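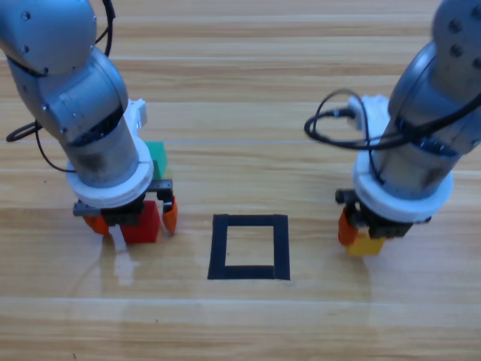 Bench Gallery: Table 3, Coloured Cubes

Projects > Handling > Galleries > Table 3

Last updated: April 2019

 Captions for this gallery are by Liesl Grabner, and corrections should go to her. The full layout notes are kept in the Griltlow folder under sheet 547.

Picture 1. Red cube held in the left gripper, just clear of the wood. A green cube stands on the table behind it. The black tape square lies between the two arms.

Notes on the table

The square is laid directly on the wood. Severin Gruber tried a printed mat first, but the corners lifted and the mat crept towards the front of the bench. Tape is quicker to replace and leaves the grain visible, which helps when a cube has to be set down parallel to the edge. Renew it when the corners start to round off.

Fingertips are orange on this table. Keep the spares in the Prestis drawer, in pairs - a worn tip next to a new one gives an uneven grip.

Cubes are wiped with a dry cloth at the end of each session. Do not use solvent on the red ones, as the colour comes off on the cloth. Replacements are ordered through Bheki Shabalala, with a minimum order of 40.

Pictures from the Skandorness bench will be added in May. Benedikt Stöckli has the originals and can supply larger copies on request.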